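Working notes for the Cledden bench, kept by whoever last broke it. This page covers labelling cup-handling frames by orientation so the Drulletti scorer can compare a learned policy with the scripted baseline. Read it before you touch the labelling tool, which has no undo and a very long memory.
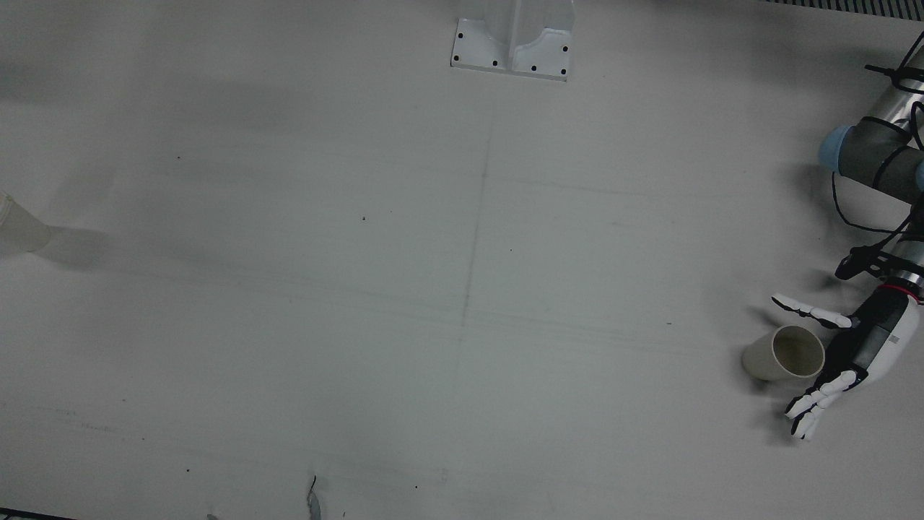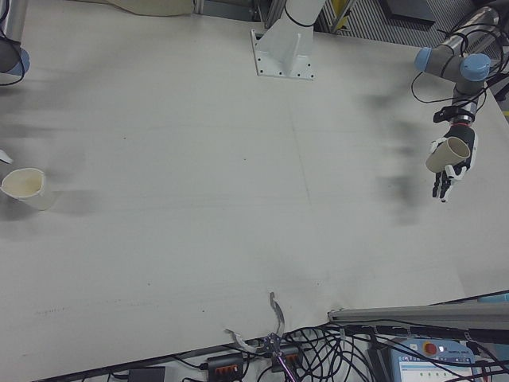
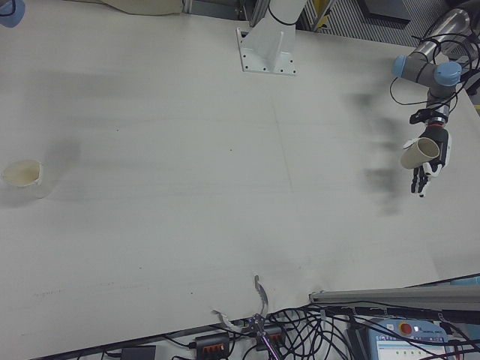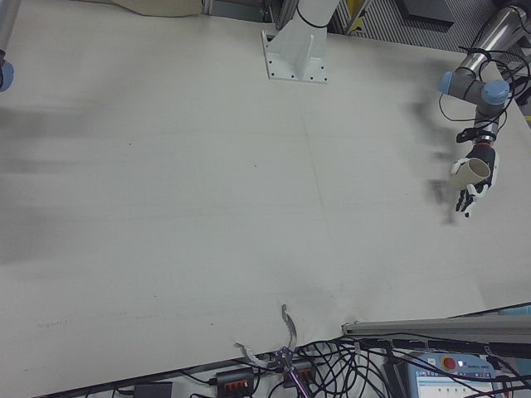 *Right-side hand with the near cup on its side, overhead-angle views. Not in time order.*

## 1. Shuffle first

Labellers who see frames in sequence start labelling the story they expect. Run the set through Nam with shuffling on. The current pool is 2,440 frames, so make tea.

## 2. Label the mouth

For each cup, pick the direction its mouth faces in the image:

- `left`, `right`, `up`, `down`, or a diagonal
- `unclear`, for when you'd be guessing

Use image directions, never the robot's. We tried the robot's. Zewditu Lemma spent a Sunday putting it right and still brings it up at lunch.

The far cup gets its own label. An upright cup is `up`, even if it bores you.

## 3. Label contact separately

Choose `held`, `touching` or `unclear`. A cup lying between open fingers isn't `held` just because you're rooting for the policy.

## 4. Check agreement

Two people label every frame. Export both files to Celtano and sort by disagreement:

```
celtano compare a.csv b.csv --window 16
```

If a batch of 16 has more than 2 mismatches on mouth direction, relabel the whole batch. Motion blur is a fair excuse for `unclear` and a poor one for anything else.

## 5. Score

Drulletti wants at least 9 clean batches and will quietly return zeros if it gets fewer. Zeros have been mistaken for a finding before.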